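Lab Course Robot Handling, Handout 4: The Gripper That Reported a Grasp It Did Not Have
Prepared by Mekdes Workneh. Please read before the session of 20th September.
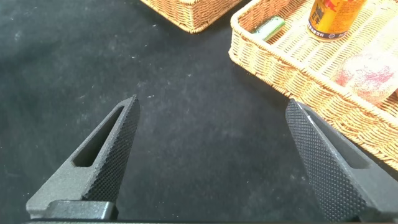
1. What happened

In July the Delus cell was running a simple transfer task. The arm should take one item from a tray, lift it, and put it in a second basket. In cycle 91 the fingers closed on a can, the controller wrote "grasp OK", and the arm moved to the drop position. The can had stayed in the tray, standing upright. The arm then opened over the second basket, wrote "place OK", and started the next cycle.

The program continued in this way for 30 cycles before Tomos Parri looked at the tray and pressed the stop. Nothing was damaged, but the log of that afternoon shows a perfect run, and this is the part I want you to think about.

2. How the controller decides

The Nokex controller has two signals for a grasp:

Motor current. When the fingers press on something, the current rises.
Finger position. When the fingers stop before the fully closed position, there should be something between them.

In our program only the current was used. The position was recorded in the log but no condition was reading it.

3. What we found

The knurled faces of the fingers give good friction on cardboard and woven material. On a smooth round can the contact is a narrow line, and if the can is not in the center of the jaws it can turn and slip out during closing. This explains the first lost can.

It does not explain the 30 false reports after it. For these we opened the gripper and found lint in the linear guide, on the left side. The guide was stiff, so the current went over the threshold even when the fingers closed on air. The lint came most probably from the cloth on the table, but we did not prove this.

So there were two faults. The slip was small and visible. The stiff guide was hidden, and it made the first one impossible to see from the log.

4. Changes made

Grasp is accepted only if current and position agree.
After lifting, the position is read a second time. If the fingers have moved more than 2 mm, the arm stops and waits for a person.
One empty closing is done before every run, and its current is compared with the value on the Trellard sheet.
The cloth is brushed and the guide is cleaned before each lab group.

5. Safety reminder

Before you reach into the tray, press the stop and wait until the drive light is off. A message on the screen is not a stop. Keep your hand away from the space between the fingers also when the jaws are open wide.

6. To prepare

Read the log extract in the Alemayehu folder. Find the first line where the position value does not fit the message "grasp OK", and write down the cycle number. Then suggest one more check which needs no new sensor. Half a page is enough.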